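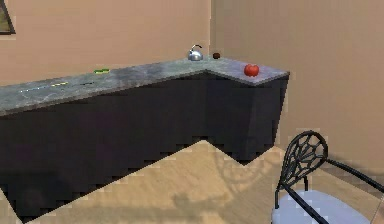

What will change for kitchen staff when the robots arrive at Jilley?

The robots will take over putting away and wiping down at the end of each shift, and the staff will keep the cooking, the menus and the contact with guests.

STIDUM, October. Jilley, the operator of 11 staff canteens in the Stidum area, announces today that it will introduce kitchen robots from the company Fang in three of its locations. The robots are trained in Nemska, a simulation program in which a kitchen can be arranged again and again before any machine enters a real one. 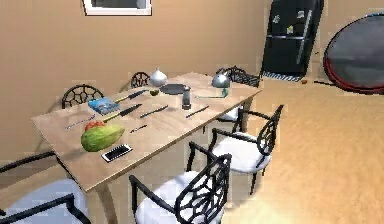

Until now, the closing work took the last part of the evening shift, and many employees told us it was the part they liked the least. With the new plan, the evening shift will end earlier with the same pay. No position will be cut because of the robots. This point is written in the agreement that we signed with our employees.

In the preparation phase, 19 cooks and kitchen assistants helped Fang to decide how the tasks should be done. They explained where a knife may be left and where it may not, and which tools have to be within reach in the morning. Fang has completed almost 3,000 practice runs in Nemska with these rules.

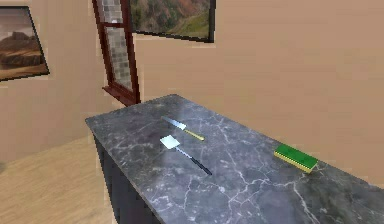

Each of the three kitchens will also have one employee per shift who is trained to stop, restart and correct the robot. The training is done during paid hours and is open to everyone, also to part-time staff. Employees who do not wish to work next to a robot can ask for a transfer to another Jilley canteen.

Questions from the press can be sent to the Jilley office in Stidum, which is open from Monday at 8 a.m.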